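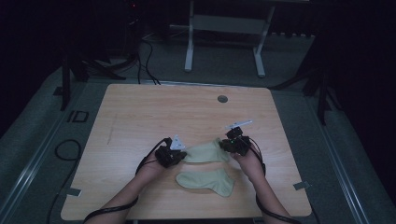 Search this site Go

Reading time: 2 min

Lint released from knitwear during household washing is a large source of fiber in domestic wastewater. This report covers a term project on how much lint a simple drain filter can hold before the flow through it drops. Socks were chosen as the test load. A pair such as the two pale sage-green ones on the wooden table has a bend at the heel and a cuff that bunches easily, and both shapes affect how the fabric rubs during a cycle. The work was carried out by Dzifa Korletey and Fatos Grgić between October and November.

Method

Two filters were compared: the Verkex, a flat mesh disk, and the Hirneo, a pleated cartridge. Each was fitted to the drain hose of the same front-loading washer. Loads were washed at 40 degrees with no softener. After each cycle the filter was removed, dried overnight and weighed. The empty weight was then subtracted. Flow was measured by timing a fixed volume of water through the filter.

Results

The Hirneo cartridge collected 2,934 mg of lint over the full series. The Verkex disk had to be cleaned partway through – its flow had fallen by up to 65 percent – and the series was restarted with a clean disk. For both filters, the first washes of new socks gave the heaviest deposits. Later washes gave less, and the amounts leveled off toward the end.

Sources of error

Some lint stayed on the door seal and was not recovered. The scale drifted slightly when the room was cold, so readings taken before 9 a.m. were repeated. Detergent residue was not separated from the fiber and is included in all weights.

Further work

Wool blends were left out for lack of time. The pleats of the Hirneo were also hard to rinse, and a cleaning procedure should be written before the cartridge is used again.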